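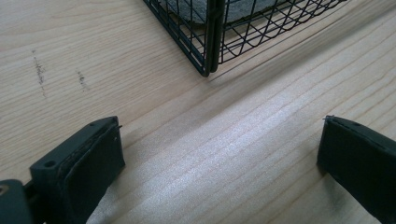
May 24, 2025

I've been meaning to write about the Bellamy final for weeks now, and every time I sit down to do it I end up watching old clips of it instead and then it's bedtime. So tonight the laptop is open, the tea is made, and the clips are staying firmly shut until I've got to the end of this.

For anyone who doesn't follow our corner of the cricket world (and I do realise that's most people!), the Bellamy Cup is the evening knockout the village sides play for, and the year I want to talk about is the one when Jesberg met Laltel in the final. Laltel had won it the two years before. They had the big lad who bowled off a run-up that started somewhere near the sightscreen, and they had proper matching caps. Jesberg had a wicketkeeper with a bad knee and a number eleven who'd only been asked along because he owned a large car.

I was there, sitting on a folding chair that pinched, on the pavilion side where you get the sun in your eyes until well past seven. The programme said the attendance was 684, although the board by the gate said 672, and people in the club bar still argue over which was right. I lean towards the board myself, but I've been told off for saying so.

Laltel batted first and got away to a flier, and then somehow it all went a bit quiet. Our spinner, who never turned the ball an inch in his life, bowled four overs so slow that the batsmen seemed to lose interest, and they finished with a total you'd call decent and no more. I remember eating an egg sandwich at the break and feeling, for the first time all season, properly nervous.

The chase was dreadful to sit through. Wickets went, the light went, a dog got on at fine leg and had to be coaxed off with somebody's sausage roll. We needed nine from the last over, then five from two balls, and on strike was the man with the large car. He shut his eyes (he has always denied this, but I was looking straight at him) and hit the first one back over the bowler's head for four. Then he nudged the last one off his hip and ran like mad, and we'd won it, and I'd knocked my flask over and didn't care a bit.

Laltel were very good about it, I must say. Their captain bought the first round.

There was talk of a rematch over at Skolow that October, but it rained all month and the idea was quietly dropped. I've still got my programme in the drawer with the takeaway menus, and if anyone has a spare copy of the scorecard I'd love to see it, as mine stops at the dog.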